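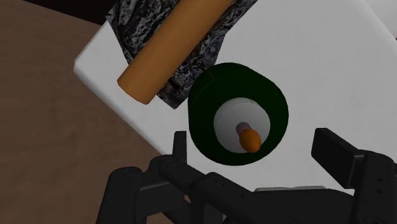

Jucélia Queiroz told me before I went that I should skip the talks and stand by the simulation screens, where the arm spends all its time on small everyday jobs and you learn more from ten minutes of watching than from any slide. I took the advice and I'm glad I did.

The open day was at Tollemico's place in Vernbridge, on a gray morning in November. I got there a little after 9 and there was already a line for coffee. The front room had the usual tables with brochures and pens. I took a pen.

The simulation room is down the hall on the left. What they run in there is a robot arm that exists only in software, working at a white table. The idea is that you try out a task on the computer first, as many times as you want, before anybody risks a real arm on it. The woman running the demo said they had done over 500 runs of the current setup. She had run number 1471 written on a sticky note by her keyboard, but that turned out to belong to a different project called Beyene, which she wasn't showing.

The setup was a green container, a couple of small things to go inside it, a rolling pin or something close to one, and a piece of patterned cloth. I asked why the cloth. She said soft things are hard to simulate and they like to keep one on the table. The little objects looked like beans to me.
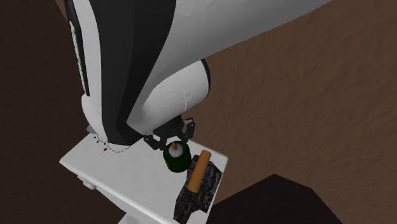

The arm at the container, gripper around the lid.

There were two screens, one with a close view near the gripper and one from farther back. I mostly watched the close one. From farther back you get a better sense of how big the arm is next to what it's handling. I had pictured something closer to the size of my own arm.

A man next to me asked about speed. She said speed is the last thing they work on, and that a slow run with a clean grip is worth more to them than a fast one. He wrote that down.

I stayed until they broke for lunch and then drove home by way of Vusturby, where the bridge is still down to one lane. Parking at Tollemico was free but the lot is small, so get there early if you go to the next one. They hadn't set a date when I asked.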